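The Last Three Inches of Housework

By Remedios Lumanlan

My grandmother kept a drawer of cords she called the snake pit, and every visit began with her asking one of us to find the charger that fit her phone. I thought of that drawer often during the two days I spent at Skuder, a small robotics shop in Norkcombe, watching an arm try to do what I used to do for a cookie.

Machines can vacuum. They can mow. On a shop floor they'll move the same box to the same shelf all night long. But plug something in? That's where it gets wonderfully hard – and where I found the most exciting work I've seen in years of covering this stuff.

"People ask me when it'll fold laundry," says Borislav Omerović, who runs the chore bench. "I tell them to watch it with a cord first."

A cord never lies the same way twice. It slides, it twists, it springs back when you let go. The bench at Skuder is covered with the kind of jumble you'd find behind anybody's couch, and the arm has to sort out what connects to what before it touches a thing.

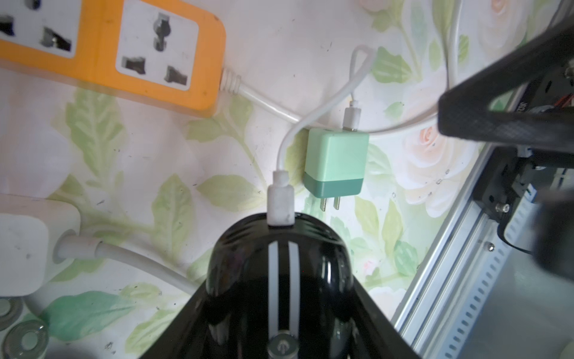 The gripper beside a mint-green charger and an orange power strip at the Norkcombe bench.

A person takes in a charger at a glance. You know which end goes in the wall, you turn it over in your fingers without thinking, and if the prongs miss, you wiggle. That wiggle is the whole game! Omerović's team has logged 1,472 tries at seating a plug, and 730 of them went in with no help. A year ago, in March, they were thrilled to get one in ten.

I watched maybe a dozen myself. The arm comes down, pauses, nudges a little left, nudges again, and then either the plug sinks home or everything skates sideways and the engineers groan like people watching a missed putt. A good run takes just under a minute. My grandmother would have had time to tell me a story.

Across town at Vukčević, a repair shop that rebuilds kitchen appliances, a similar arm already has a paying job. It tests power cords, roughly 390 a shift, and it's good at it. The trick is that every cord arrives in a tray, straight and facing the same way. Somebody still loads the trays.

So, can they do chores yet? Some, if you tidy up first. Omerović thinks a helper that can clear a nightstand and plug in your phone is five years off. I'd have guessed ten before I went, and I came home wanting to clean out my own snake pit and mail it to him.

COMMENTS (3)

tobyfromthemill
Just under a minute is still faster than my teenager.

GreerP
Does the Vukčević arm reject bad cords by itself or does a person check them? Would like to see more on the shop side.

oldsolder
Half the plugs seated is better than I expected. Try it with a strip under a desk, in the dark, then call me.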